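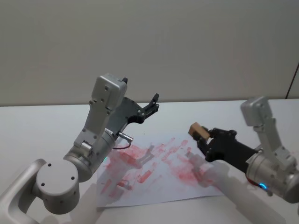

Red all over the paper, one small wooden block.

December 9, 2018

Quick one tonight, I have a stack of envelopes next to me and the good pen is dying.

Holiday cards. Still doing them. Every year I say I'm going to quit and every year I buy the stamps in July when I'm feeling organized, and then the stamps sit in the drawer looking at me. So.

The list is 77 names this year. Down from last year, mostly because people moved and I never got the new address, and a couple of them died, and one couple split up and I haven't figured out if they each get one now. (They do. I decided while typing that. So 78. No wait, I'd already crossed them off as one. Whatever. I have enough cards.)

How the list works, if you can call it working. It's a green spiral notebook my mother started. Her handwriting for the first half, then mine. Addresses crossed out and rewritten sideways up the margin. My aunt in Brekden has moved so many times she has her own page. There's a spreadsheet too, which I made one winter when I had the flu, and the spreadsheet is wrong. It's been wrong ever since. I copied the zip codes one row off starting somewhere in the D's and didn't notice till the cards started coming back in January with the yellow stickers on them. Poor Parvathi D'Souza got her card in MARCH. She called me up to say thank you for the Easter card. It had a snowman on it.

So, notebook only. The notebook lives in the kitchen drawer with the takeout menus.

I used to make the cards. Printed them, stamped them, potatoes one year, lino the year after, a carved eraser with a star that looked like a squashed bug. I liked it a lot and it took forever and I'd end up mailing them on the 23rd. Last few years it's been about half and half. Handmade for the people who'd notice, boxed ones for the dentist's office and so on. Don't tell the dentist.

Boxed ones came from Walczak on Mill Street. They had the last of the plain cream ones with the little wreath, and the woman at the register said they weren't ordering that kind again, nobody buys them one box at a time anymore, it's all photo cards. So I bought the lot. 200 cards! Do the math, that's me set for a while. My husband looked at the bag and didn't say anything, very loudly.

Photo cards, since I brought it up. I like getting them. I do. I have a string of them up over the radiator already, three kids in matching pajamas, a dog in antlers, somebody's beach trip. But half of them come with nothing written on the back. Not even a name. Just the printed "Love, the whatever family." And I turn it over every time, looking. One line would do it! "Knee is better." "We got the boat." I'd be thrilled with the boat.

That's my whole rule for my own cards, one real line in every single one. Doesn't have to be good. I did the ones for the far away people first this year because those are the hard ones, where you haven't talked since the last card and you can't remember what you told them. Did I say about the roof? I must have said about the roof. I wrote about the roof again to be safe. Some people in Grustcombe are going to think we lose a roof every year.

Things I have writen so far tonight, going by memory:

The roof (many times)
That the tomato plants did nothing and then did everything at once, in October
Sorry about your cat
That I finally read the book you sent, and I didn't like the brother
Come visit (I mean it for most of them)

Murdo Lindsay gets the long one. He always does. He was my father's friend from the ferry office and he's well up in his eighties, lives on his own, and he writes back – four pages, both sides, blue ballpoint, mostly weather and what's wrong with the town council. I've never met most of the people he complains about and I know all of them. There was a man with a hedge. The hedge has been going on since I was in college. Last year's letter ended with "more on the hedge to follow" and then it didn't follow, so I've asked. I need to know.

I've kept his. Not all the others, I'm not a monster about it but I'm not a museum either. They go up on the string, they come down when the string comes down, and I keep the ones with handwriting that's going to stop someday. That sounds grim, I don't mean it grim. My mother kept a shoe box and when I went through it the Christmas letters were the only things in there that told me anything. What they paid for the car. Who wasn't speaking to who. My own chicken pox, reported to somebody in 1979 who apparently mailed the letter back with corrections?? Still haven't worked that one out.

Timing. If you're still thinking about doing yours, do the overseas ones now, tonight, go. Domestic you've got a bit. I mailed 6 to Europe on Friday and the line at the post office was out past the gumball machine. Bring the exact form filled out if you're sending anything thicker than a card. The guy ahead of me had a fruitcake and no form, and we all got to know him pretty well.

Also – don't lick. I know you know. I didn't, the first year, not for a whole evening of it, and I couldn't taste anything right till the next afternoon. A damp sponge in a saucer. My sister uses a glue stick and says it's faster, but hers arrive open.

Pens. Plevier fine point, black, that's the one I like, and I bought 2 and one has already vanished into a kid's backpack. Do not use the gel kind if you're left handed like me, you'll have half of "Merry" up the side of your hand and the other half on the next envelope. I have tried writing hooked over the top. I've tried turning the card sideways. I look like I'm defusing something.

Kids are supposed to sign their own names. That was the deal, sit down for ten minutes after supper, sign, done. The older one has invented a signature this year, it's all loops, takes him half a minute each. The younger one got bored in the M's and started signing as the hamster. I didn't catch it right away so if you're anywhere from M to about R and your card is from Biscuit, that's us, merry Christmas.

Okay what else. Somebody asked in the comments last time if I send to people who've stopped sending. Yes, mostly. I used to have the three strikes thing my mother did, little tick marks next to the name, three years of nothing and you were out. Then one year I got a card from a woman who'd been out for ages, full page, she'd had a really bad few years and she'd kept every one of mine up to when they quit coming. I felt about an inch tall. So no more tick marks. You have to move without telling me, or ask me to stop.

And if you don't send cards at all that's fine, I'm not the card police. Call someone. My brother calls people from the car in December and just goes down his phone till he gets home, says it's the same thing and it costs him nothing in stamps. It's not the same thing, but everyone's always really happy he called, so.

I've got the S's through the W's left and the kettle's going. If you've moved this year, put your address in an email please, NOT in the comments, Linda. Back next week with the cookie disaster, there's a lot to say about the cookies.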